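# Pomegranate season is coming early to the Trernarness market, and I'm clearing my fridge

September 8, 2023

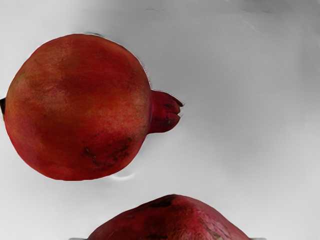 Two pomegranates on gray. (Illustration)

If you buy your fruit at the Trernarness covered market, you should go a little earlier than usual this fall. The market says its pomegranate stalls will open this month and stay open until the end of November, and that the fruit will be sold from the north hall instead of the yard out back. I called the office on Thursday to make sure I'd read the notice right, and yes, I had. North hall, doors at seven, and the first weekend is going to be busy.

I'm more excited about this than a grown adult should be. Last year the pomegranates showed up late, cost a lot, and were gone before I'd figured out which stall had the good ones. I bought maybe one bag all season and half of that went into a salad I didn't even like (too much mint, my own fault).

So what's changed? Mostly the growers. Tekleab, the growers' co-op that has sold at the market for years, planted a bunch of new trees a while back on the warm slopes south of town, and those trees are finally giving enough fruit to be worth picking. The co-op told me it has 17 member farms sending pomegranates this year, up from 5 the season before. That's a big jump! A few of those farms only have a row or two along a fence, so don't picture giant orchards, but it adds up.

The price is the part everybody keeps asking me about at work. The co-op is not promising anything for the whole season, which I get, and the person on the phone was pretty careful about it. What they would say is that opening prices will be lower than last fall's, and that they'll be posted on a board by the door each morning so you can see them before you get in line. I asked if they'd sell seconds, the ones with scuffs and little splits, and they will. Those go in open crates at the end of the hall and you pay by the bag. I'll be at that end of the hall, elbows out.

The other name on the notice is Kevel, the juice place that used to be next to the bus station. They're taking a double stall near the north doors and they'll press pomegranates while you wait. You can bring your own fruit or buy theirs. I used to stop at Kevel before my early shift and I was really sad when the bus station spot closed, so seeing them on the list made my week. They say they'll do plain juice, juice with orange, and a thick syrup in small jars that keeps for a good while in the fridge. No word yet on whether the ginger one is coming back. I asked. The answer was "maybe," which I'm choosing to hear as a yes.

Now for the less fun bit. Parking is going to be a mess. The lot on the river side has 385 spaces, and the city is closing a chunk of it for repaving right as the stalls open. The market office says 70 spaces will be blocked off at first, then a different section once those are done, and it couldn't tell me how long each part will take. If you can walk or take the bus, do that. The number of the stop has changed too — it's the one by the pharmacy now, and the old shelter is still standing with an old timetable in it, which fooled me twice in August. If you have to drive, the street behind the library usually has room before nine, and the meters don't start until ten on Saturdays.

Bikes go in the racks on the south side only. They've been pretty strict about people chaining up to the railings by the north doors, and with the lines they're expecting there I can sort of see why.

The notice also mentions a baking contest, which will run on a Saturday in November (the office hasn't settled on which one). It's open to anybody, home bakers only, and the one rule is that pomegranate has to be in there somewhere. Seeds, juice, syrup, all fine. Entry forms will be at the information desk and you drop your cake off the same morning. I entered a market contest once, years ago, with a plum tart that slid clean off its plate on the ride over, so I'm thinking of something with walls this time. A loaf, probably. Vavard, the kitchen shop across the square, is putting up the prizes, and I'm told the top one is a very nice mixing bowl and a gift card. I have wanted that bowl for longer than I'd like to admit, if it's the blue one in the window.

Vavard is also running free evening sessions on putting fruit up for the winter, pomegranates included. They'll cover jelly, syrup, and freezing the seeds flat on a tray so they don't turn into one big lump. You do have to sign up ahead, and the list is at the register. They don't take names over the phone. I know this now.

A few things I picked up from asking around, for anybody who hasn't bought many of these before. Pick the heavy ones. A pomegranate that feels heavy for its size has more juice in it, and that matters a lot more than how red the skin is. I used to dig through the crate for the darkest ones and skip anything with orange or tan on it, and the co-op people were very nice about telling me that was a waste of time. Color depends on the kind of tree and on which side was facing the sun. What you want to watch out for is soft spots, or a crown end that looks moldy down inside. Sides that have gone a little flat are fine, even good, as the seeds fill out and push against the skin.

They keep well, too. On the counter you'll get a week or two, and in the fridge they can go a couple of months if you leave them whole. Once you've taken the seeds out, try to eat them within a few days or get them in the freezer.

And getting the seeds out! Everyone I talked to had a different way and was sure theirs was the only one. The wooden spoon people cut it in half and whack the back of it over a bowl. The water people break it apart in a big bowl of water so the seeds sink and the white stuff floats. I've gone over to the water side this past year. It's slower, but my kitchen wall stays the color I painted it. Wear an old shirt either way — the juice does not come out of anything, and I have a dish towel that proves it.

If you're hoping to buy in bulk for jelly, the co-op will take orders for full crates starting the second week. You pay half when you order and the rest when you pick up, and pickup is at the loading door on the east side, not in the hall. They asked me to pass along that crates can't be held overnight. There's just no room in the cold store once the apples come in.

Speaking of apples, they're staying in the yard where they always are, along with the squash and the potatoes. The egg stall is moving one spot over to make way for the pomegranate line. The bread people aren't moving at all, thank goodness, and they've told me they'll have a walnut loaf with pomegranate syrup in it on weekends while the fruit lasts. I had a slice of the test batch and went back for a second, then bought a loaf that didn't make it home in one piece.

Hours for the north hall are seven to two on weekdays and seven to four on Saturdays, closed Sundays. Cards are okay at the co-op stalls and at Kevel, but a lot of the smaller growers still want cash, and the machine by the south entrance has been out of order since the middle of summer. The nearest one that works is inside the pharmacy.

The market office says it'll put up a map of the new layout by the main doors a few days before opening, and there'll be paper copies at the information desk. I'll add the contest date here once they've picked one, and if anybody hears something solid about Kevel and the ginger juice, please write in.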